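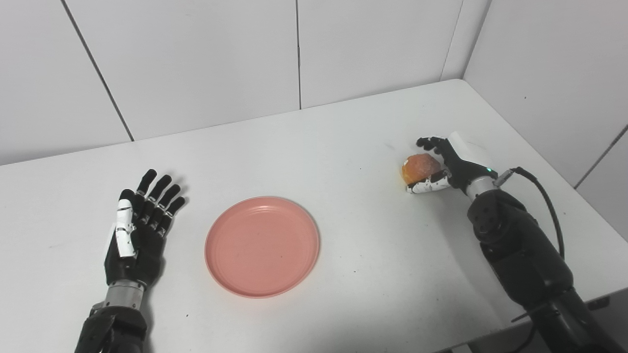

How long does it take to get an old tape echo working again? Mine took from October until the end of spring, and most of that was waiting for parts.

Posted 02/07/2025 by Corina Anghel

I bought the unit from Sebastian Ardeleanu, who used to do live sound in Carnthorpe and was clearing out his lock-up. It has a 1967 date inked inside the lid. He told me it lit up but made no sound, and that was correct.

The first job was cleaning. The heads had a brown crust on them and the pinch roller had gone shiny and hard. I used isopropyl on the heads and left the roller alone, as it needed replacing anyway. Valentin Bălan turned me up a new one on his lathe and I had to wait my turn behind his other work.

After that I went through the electronics. Two capacitors in the power supply had leaked, and one valve socket was so loose that the valve fell out when I tipped the chassis. I replaced the capacitors and the socket and brought it up slowly on a variac. It hummed a lot. Moving the earth wire to the other side of the transformer got rid of most of that.

It then passed a dry signal but gave no repeats. I spent two evenings on the record head before I found that the erase oscillator wasn't running. The coil was open circuit. Daiane Medeiros had one from a scrapped machine and posted it to me -- she wouldn't take any money for it, so I sent her a box of tape loops.

The loops are easy enough to make. Cut the tape at an angle, butt the ends together and put splicing tape on the back only. Mine last for more than 77 hours before the top end goes dull.

I've now used it on two tracks. It suits a plain organ sound, and it's good on snare if you keep the feedback low. The speed drifts for the first few minutes, so I leave it running while I set up the microphones. There is still a click once per loop on the shortest setting, which I think is the splice passing the second head. I'm going to try a longer angle on the cut next.

3 comments
Shared 2 times
Last updated by Corina: corrected the part about the earth wire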